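Ullach Evenings
3 min read

The Ullach Evenings are a series of staged conversations held each March in the back hall of the Papadopoulos building in Riltach. A guest from dance, theater or music is interviewed before an audience, then invited to demonstrate something, an invitation most guests accept with visible regret. Talks start at 7 p.m. and are scheduled to last an hour, a limit observed mainly by the heating.

The series was founded by the choreographer Eilif Dahlgren, who wanted a place where performers could discuss their work without having to sell tickets to it. The first season had 3 talks and was advertised on a single poster with the wrong street on it. Attendance improved once the street was corrected.

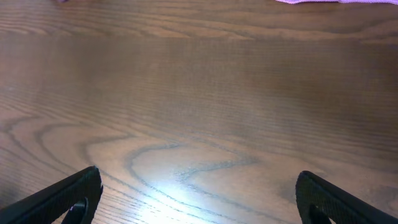

Dahlgren hosted the early seasons himself and was known for questions longer than the answers. He was succeeded by the radio presenter Idun Løken, who introduced a strict 10-minute slot for remarks from the floor. Under Løken the series also began to invite stage managers and lighting designers, whose talks are generally agreed to contain the better gossip.

The hall seats 100. For one season the talks moved outdoors to the Natatent, a canvas venue beside the Riltach swimming pool, where a conversation on silence in modern dance drew 197 people and competed with a water aerobics class. The series returned indoors the following year. Recordings of the Natatent season survive, though the aerobics instructor is easier to follow than the guests.

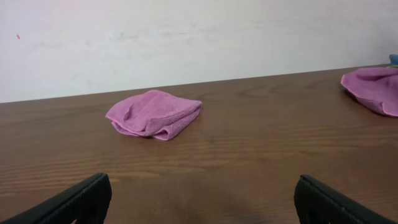

Do visitors need a ticket?

Entry is free, but seats must be booked ahead through the hall's office. Unclaimed seats are released at the door five minutes before the talk begins.

A printed selection of the interviews, edited by Løken, is sold in the foyer. Dahlgren's questions appear in shortened form.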